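Ticket 131: leader/follower offset during teleop demos, bedside table task
Opened by: Devendra Shakya
Site: Sonasgate, bedroom set
Status: open

Follower gripper lags the leader handle when the operator slows down near a target. Free-space motion is fine. Task is the bedside table set: drawer, phone, remote. Operators over-correct and the demos come out jerky.
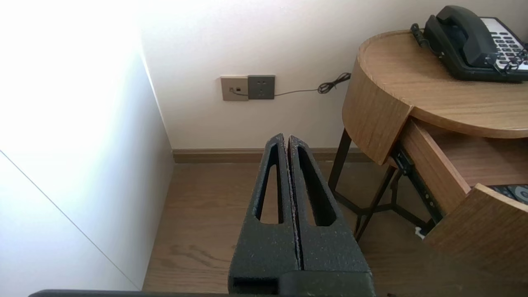 Checked the leader first. Zeroed all joints and re-ran the Senov calibration. No change. Swapped the USB hub for a powered one, no change. 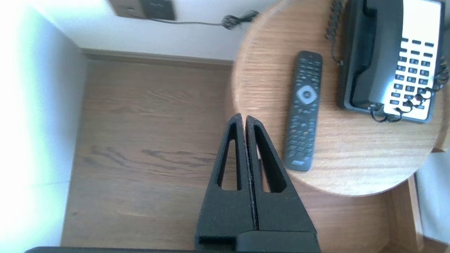 Logged command and state at 200 Hz. Delay is 18 ms in free motion and climbs once wrist speed drops below the deadband threshold. Filter is holding the last value. Deadband was raised in June to hide operator tremor and never put back.

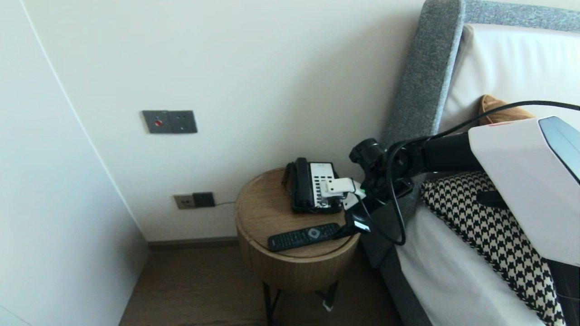
Darius Kütt: Set deadband back to default on the Rozīte config and recorded 8 demos. Lag near the target is gone. Tremor is visible again in the wrist traces but the policy people can smooth that offline. Please don't filter at the source.
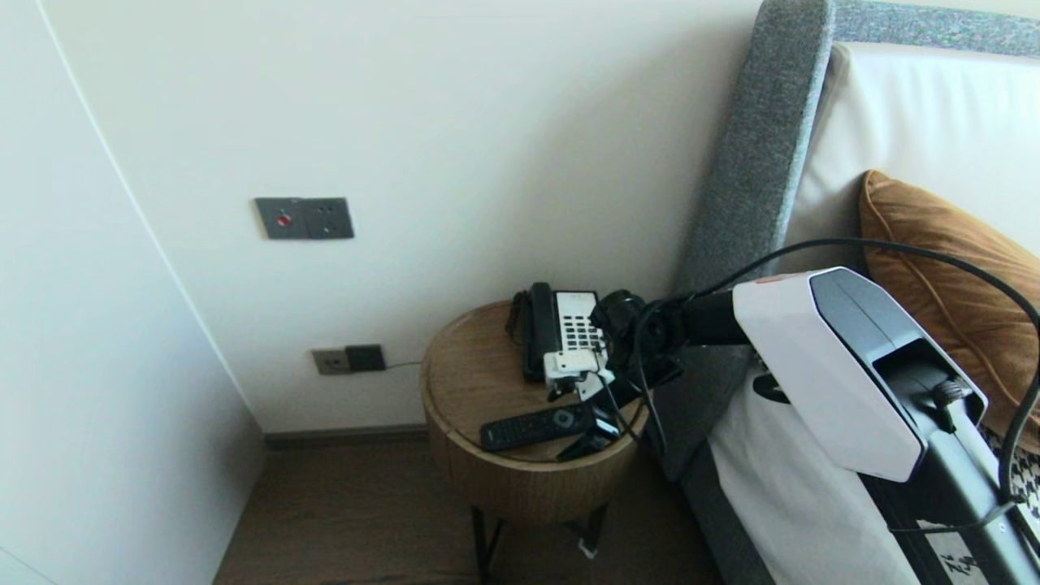 Devendra Shakya: Confirmed on my side. Earlier demos recorded with the raised deadband are tagged, not deleted. The Dredley rig has the same config file, so the change needs to be copied over before the next operator shift. Leaving this open until that's done.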